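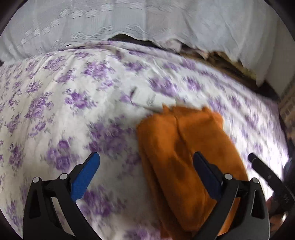 Orange cloth on a white floral sheet

How to work out where your household income sits

Quick one, as I keep getting asked. You want to know if you're above or below the middle. Takes 20 minutes if your payslips are to hand, an evening if they aren't.

What you need
Last year's payslips or tax summary for everyone in the house. Council tax bill. A calculator. Paper, or a spreadsheet if you like them. I use a template called Listberg, but a blank sheet does the job.

Step 1 – Pick gross or net and stick to it
Most of the muddle starts here. Gross is before tax. Net is what lands in the bank. Published tables use one or the other, sometimes with housing costs taken off as well. Read the small print under the table first, then add up your own to match. Don't compare your gross with someone else's net, you'll feel rich for an afternoon.

Step 2 – Add everybody up
Household means household. Your pay, your partner's pay, the grown-up son in the back bedroom if he earns. Pensions count. Child benefit counts. Interest counts, even if it's pennies. Money moved from your own savings doesn't, you had that already.

Paid weekly? Times by 52. Every four weeks is times 13, not 12. Lots of people slip up there.

Step 3 – Adjust for size
Two people on a sum live better than five on the same sum. The proper word is equivalisation, horrible word. Simple version: first adult counts as 1, every other person aged 14 or over as 0.5, each younger child as 0.3. Add those up, divide your income by the total.

Couple with no kids = 1.5. Couple with one small child = 1.8. Some tables set the couple at 1 instead and scale everything from there, so check which kind you've got before you divide.

Step 4 – Find your line
Look for the median, not the mean. A few very big earners drag the mean up. If the table comes in tenths (deciles), find the highest starting figure you pass, thats your band.

Melina Deligiannis did this with her evening class back in May and had them write down a guess first. Worth doing. Guess, then look. Most guesses lean towards whatever the neighbours earn.

If you're within 500 of a line, don't fret over which side. The tables are estimates from surveys anyway, and they run a year or 2 behind.

Common slips
– Using one good month and multiplying up. Overtime, bonuses.
– Forgeting pension contributions. Some tables add them back in, some don't.
– Mixing years. Same tax year for everyone.
– Counting the house. That's wealth, different table altogether.

Self-employed: use profit, not turnover.

Next page: doing the same for savings and debts.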